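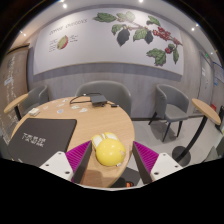
The round table at Prirkwood, with the black case on the left.

Print this page | E-mail this page

Gear group minutes, February

Wenche Eklund here, taking notes again, so blame me for the spelling. We got going at 7:15 and I had most of it typed up by bedtime.

Last month's minutes: approved, with one fix. I wrote that the old belt pouches came from Numville. They came from Tveit. Sorry!

Duty bags. We spent most of the night on this one. The Traltetti bag has been out with the evening patrol since fall and people like it, mainly for the wide mouth and the shoulder strap that stays put. The zipper is another story - three of them have split at the same corner, and mine was one (full of wet rain gear, in a parking lot, lovely). The Tveit bag has a better zipper but no divider, so your flashlight ends up under everything. I said I'd take the divider over the zipper. I was outvoted, and we're going with Tveit. We'll order 10 to start and look at dividers separately.

Money. There's 400 dollars left in the gear line and almost 200 of that is spoken for by the glove order. That leaves enough for a deposit on the bags, and the rest comes out of next quarter. Agreed.

Reflective vests. We have 51 on the list and the sizes are all over the place. Nearly everyone asked for a large, and nearly everyone who got a large last time came back wanting a medium. I'll bring one of each on Saturday so people can try them on over a coat before I send in the order.

Flashlight holders. The clip kind keeps popping off car seats. We talked about going back to the plain leather loop and didn't settle it. Moved to next time.

Name tags. Sew-on or hook and loop? Hook and loop won easily. I still have the old sew-on ones in a shoebox if you want yours back.

Anything else. Please put your radio back on the charger when you sign out. Two were dead at the start of shift last week.

We wrapped up at 8:40. Next meeting is in the same room, same time, and I'll bring the sample Tveit bag with me.

Questions about these minutes? Contact the Prirkwood gear group | Copyright Prirkwood Patrol | Back to top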